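Pridham Home Care Guide
Section 5: Folding sweatpants and other soft pants

Use the bed as the folding surface. Pull the fitted sheet smooth first. 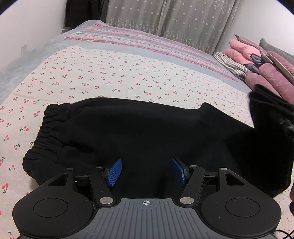 A reader in Perville writes that cuffed pants never stack flat and asks whether the ankles should be folded in first. They should. The elastic gathers the fleece and leaves a lump on the outside of the pile, so the steps below turn the cuffs under.

1. Empty the pockets and tie any drawstring in a loose bow.
2. Lay the pants across the bed at full length. Push the bedding back if you need more room.
3. Smooth the fleece from the waist toward the ankles with a flat hand.
4. Place one leg on top of the other and line up the cuffs.
5. Turn the cuffs in 5 inches toward the knee.
6. Fold the legs in half toward the waist, then in half again.
7. Press out the air and set the pants in the drawer, folded edge up.

Note: Black fleece picks up lint from sheets. Go over it with a lint roller before step 4.

Note: The Pura drawer divider (part 1387) holds 8 adult pairs.

Caution: Do not fold damp pants. Hang them for 12 hours and check the inside of the cuffs, where moisture stays longest.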